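# 양팔 로봇 작업대, 사기 전에 예산 세우는 방법

수정: 8월 29일 화요일

작은 책상용 로봇 팔 두 대로 작업대를 만들고 싶은 분을 위해 이 글을 씁니다. 저는 한국어가 모국어가 아니라서 문장이 조금 딱딱할 수 있습니다. 이해해 주시기 바랍니다.

제가 일하는 곳은 Gotiren이라는 작은 공동 작업실입니다. 우리는 두 번째 작업대를 준비하면서 첫 번째 작업대의 영수증을 모두 다시 꺼내 보았습니다. 처음 예산표에는 로봇 팔과 카메라만 있었고, 나머지는 "기타"라는 한 줄이었습니다. 그 한 줄이 제일 많이 틀렸습니다. 그래서 이번에는 순서를 바꾸었습니다. 먼저 작업을 정하고, 그다음에 바닥의 크기를 정하고, 가격은 마지막에 적습니다.

두 번째 작업대의 상한선은 **1,897유로**입니다. 이 금액에는 로봇 팔, 카메라, 알루미늄 프로파일, 벽과 바닥 재료, 전원, 배송비가 들어갑니다. 컴퓨터는 이미 있어서 뺐습니다. 컴퓨터도 새로 사야 하는 분은 예산표를 따로 만드는 것이 좋습니다. 한 표에 같이 넣으면 컴퓨터 가격이 다른 항목을 밀어냅니다.

## 1단계. 작업을 한 문장으로 쓰기

카탈로그를 보기 전에 종이에 한 문장을 쓰십시오. 우리의 문장은 이것입니다.

> 두 팔이 같은 바닥 위에서 장난감 블록을 집고, 옮기고, 맞춘다.

짧은 문장이지만 장비에 대한 정보가 꽤 많이 들어 있습니다. "두 팔"이라고 썼으니 받침판도 두 개, 전원도 두 팔 분량이 필요합니다. "같은 바닥"이라고 썼으니 두 팔의 작업 범위가 가운데에서 겹쳐야 합니다. "블록"은 작고 가벼운 물건이니 힘이 센 팔은 필요하지 않습니다. 우리는 처음에 더 큰 팔의 견적도 받았는데, 이 문장을 쓴 다음에 그 견적을 지웠습니다.

문장에 "그리고 나중에는"이라는 말이 들어가면 조심하십시오. 나중에 할 작업은 다른 종이에 적습니다. 이번 예산에서는 그 작업을 위한 빈자리만 남깁니다.

## 2단계. 바닥의 크기를 먼저 정하기

로봇 팔의 설명서에는 최대 도달 거리가 있습니다. 이 숫자를 그대로 믿고 바닥을 자르면 안 됩니다. 팔을 끝까지 펴면 손목의 방향을 바꾸기가 어렵고, 물건을 위에서 잡을 수 없는 자리도 생깁니다.

우리는 이렇게 했습니다.

1. 큰 종이를 책상에 깔고 팔의 위치 두 곳을 표시했습니다.
2. 설명서의 도달 거리보다 짧은 반지름으로 원을 두 개 그렸습니다.
3. 두 원이 겹치는 부분에 실제로 쓸 물건을 놓아 보았습니다.
4. 겹치는 부분이 좁아서 팔의 위치를 안쪽으로 옮기고 다시 그렸습니다.

새 작업대의 바닥은 이 방법으로 가로 98cm, 세로 60cm가 되었습니다. 독자 여러분의 팔이 다르면 이 숫자도 달라져야 합니다. 방법만 가져가시고 숫자는 직접 구하시기 바랍니다.

벽을 세울 계획이면 팔꿈치도 생각해야 합니다. 손끝은 바닥 가운데에 있어도 팔꿈치는 옆으로 나갈 수 있습니다. 종이에는 이것이 잘 보이지 않으므로 옆에서 본 그림도 하나 그리십시오.

## 3단계. 작업하는 모습을 보면서 항목 찾기

예산표의 빈칸은 책상에 앉아서 생각할 때보다 작업 중인 모습을 볼 때 더 잘 찾을 수 있습니다. 전체를 보는 고정 카메라와 손목 카메라의 화면을 같이 놓고, 눈에 보이는 물건마다 "이것은 표의 어느 줄에 있는가?"를 물어보십시오. 우리는 블록 작업의 화면으로 이 일을 했습니다.

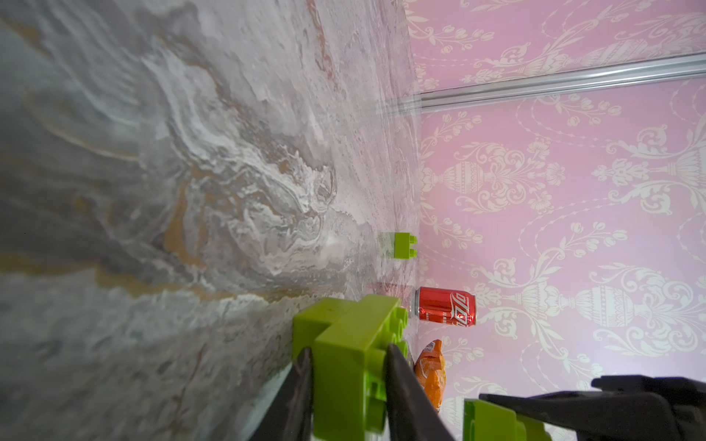
손목 쪽에서는 블록을 잡은 손가락이 화면의 아래쪽을 크게 차지합니다.
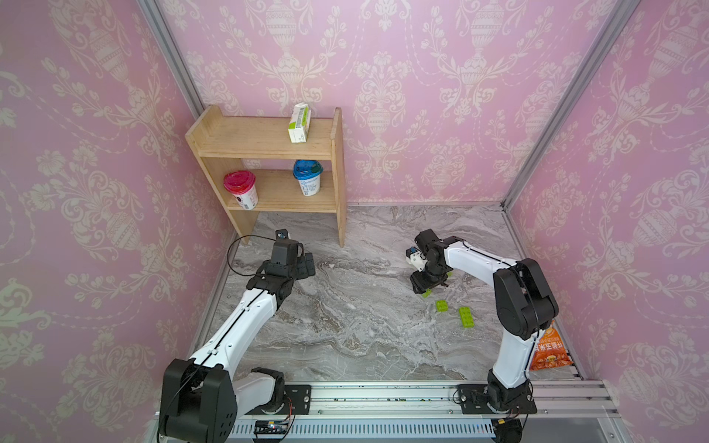 벽지, 모서리 기둥, 선반, 레일, 배선 덕트. 모두 표에 줄이 있어야 합니다.
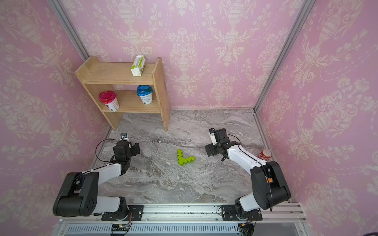

케이블은 팔과 함께 움직일 여유가 필요합니다.
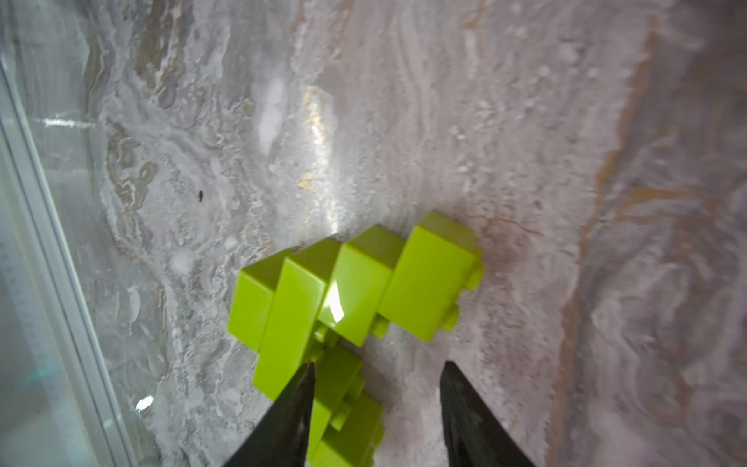 ## 4단계. 찾은 항목을 세 묶음으로 나누기

우리는 화면에서 찾은 것을 아래의 표로 옮겼습니다. 가격은 아직 쓰지 않습니다. 이 단계에서는 무엇을 물어봐야 하는지가 더 중요합니다.

| 묶음 | 항목 | 주문 전에 확인할 것 |
|---|---|---|
| 움직이는 것 | 로봇 팔, 그리퍼, 손가락 | 손가락만 따로 살 수 있는가 |
| 움직이는 것 | 손목 카메라, 카메라 고정 부품 | 나사 구멍이 그리퍼와 맞는가 |
| 서 있는 것 | 알루미늄 레일과 기둥, 받침판 | 절단 비용이 포함되어 있는가 |
| 서 있는 것 | 바닥 재료, 벽지, 고정 카메라 | 조명이 얼마나 반사되는가 |
| 연결하는 것 | 전원, 회로 기판, 전선, 배선 덕트 | 전선의 길이가 충분한가 |
| 연결하는 것 | 나사, 너트, 케이블 타이 | 프로파일의 홈과 규격이 같은가 |

작업에 쓰는 물건(블록, 캔, 과자 봉지, 컵 같은 것)은 이 표에 넣지 않았습니다. 싼 물건이고 자주 바뀌기 때문에 매달 쓰는 소모품 예산에서 삽니다. 다만 선반은 작업대의 가구로 생각해서 "서 있는 것"에 넣었습니다. 이 구분은 작업실마다 달라도 괜찮습니다.

### 바닥 재료에 대해서

대리석 무늬의 바닥은 보기에 좋지만 광택이 있으면 빛이 반사됩니다. 손목 카메라는 바닥에 가까이 가므로 밝은 점이 화면에 크게 들어올 수 있습니다. 일부러 어려운 조건을 원하는 분에게는 이것이 장점입니다. 우리도 새 작업대에 광택이 있는 판과 없는 판을 하나씩 사기로 했습니다. 판을 바꿀 수 있게 하려면 접착제를 쓰지 말고, 바닥을 끼울 자리를 도면에 미리 그려야 합니다.

### 벽지에 대해서

무늬가 있는 벽지는 한 롤을 사면 벽 세 면에 쓰고도 남습니다. 무늬를 모서리에서 맞추고 싶으면 버리는 부분이 많아집니다. 우리는 무늬 맞추기를 포기하고 그 돈을 여분의 벽판에 썼습니다.

## 5단계. 견적을 같은 조건으로 받기

우리는 두 곳에 물었습니다. 팔과 카메라는 Uketeck에, 프로파일과 받침판은 Trestby에 요청했습니다. 견적을 비교할 때 제일 어려운 점은 포함되는 물건이 회사마다 다르다는 것입니다. 그래서 메일에 항상 같은 질문을 넣었습니다.

- 가격에 세금과 배송비가 들어 있습니까?
- 전원 어댑터와 통신 케이블이 상자에 들어 있습니까?
- 그리퍼 손가락과 서보 모터를 한 개씩 따로 주문할 수 있습니까?
- 두 팔을 같은 날에 보낼 수 있습니까?
- 조립하지 않은 상태로 사면 가격이 달라집니까?

마지막 질문이 우리에게 도움이 되었습니다. 우리가 고른 팔은 Chow라는 모델인데, 조립 전 상태의 가격이 더 낮았습니다. 하지만 조립하는 시간도 비용입니다. 처음 조립하는 사람이라면 첫 번째 팔은 천천히 하게 되고, 두 번째 팔에서 겨우 순서가 손에 익습니다. 일정표에는 두 팔의 조립을 다른 주에 넣는 것을 권합니다.

손목 카메라는 한 개에 54유로였습니다. 팔마다 하나가 필요하고, 우리는 여분으로 하나를 더 주문했습니다. 첫 번째 작업대에서 커넥터가 느슨해진 적이 있는데, 그때 여분이 없어서 작업이 멈추었습니다. 고정 카메라는 이미 있는 것을 쓰기로 했습니다.

## 6단계. 주문 순서 정하기

한 번에 모두 주문하면 편합니다. 그런데 치수가 하나라도 틀리면 여러 물건을 반품해야 합니다. 우리의 순서는 다음과 같습니다.

1. **로봇 팔 한 대와 손목 카메라 한 개.** 종이로 만든 바닥 위에서 움직여 보고 도달 범위를 다시 잽니다.
2. **레일과 받침판.** 받침판의 구멍 위치는 도착한 팔의 바닥을 직접 재서 정합니다. 웹페이지의 도면은 이전 버전일 수 있습니다.
3. **두 번째 팔과 나머지 카메라.** 첫 번째 팔에 문제가 없을 때 주문합니다.
4. **기둥, 벽, 바닥판.** 두 팔이 레일에 올라간 다음에 높이를 정합니다.
5. **덕트와 전선.** 마지막에 삽니다. 케이블이 지나가는 길은 팔을 움직여 본 다음에 더 잘 알 수 있습니다.

이 순서의 단점은 배송비를 여러 번 낸다는 것입니다. 우리는 2번과 4번을 같은 회사에서 사므로, 프로파일을 조금 길게 한꺼번에 사서 작업실에서 자르는 방법도 계산했습니다. 톱과 줄이 있는 분에게는 이 방법이 더 쌉니다.

## 7단계. 예비비와 기록

상한선 안에서 예비비를 먼저 떼어 놓으십시오. 모든 항목을 채운 뒤에 남는 돈을 예비비라고 부르면 보통 남지 않습니다. 우리의 예비비는 손가락, 서보 모터, 전선에만 쓸 수 있습니다. 예쁜 조명을 사고 싶은 사람이 있어도 안 됩니다(그 사람은 저였습니다).

기록은 간단하게 합니다. 예산표에 열을 두 개 추가합니다. 하나는 "예상 가격", 다른 하나는 "낸 가격"입니다. 차이가 큰 줄에는 이유를 짧게 씁니다. 예를 들어 "절단 비용을 잊음", "케이블이 짧아서 다시 삼"처럼 씁니다. 첫 번째 작업대에서 이 메모를 조금이라도 했다면 이번 표를 만드는 시간이 훨씬 짧았을 것입니다.

## 주문 버튼을 누르기 전에

- [ ] 작업 문장에 없는 물건이 장바구니에 들어 있지 않다.
- [ ] 팔꿈치가 벽에 닿지 않는지 옆 그림으로 확인했다.
- [ ] 받침판의 구멍을 실제 팔에서 쟀다.
- [ ] 나사와 너트의 규격이 프로파일의 홈과 맞는다.
- [ ] 손목 카메라의 케이블이 팔을 폈을 때도 당기지 않는 길이다.
- [ ] 예비비를 아직 쓰지 않았다.
- [ ] 반품 기간을 달력에 적었다.

프로파일의 홈 규격은 특히 두 번 보시기 바랍니다. 우리 서랍에는 맞지 않는 너트가 아직 한 봉지 있습니다.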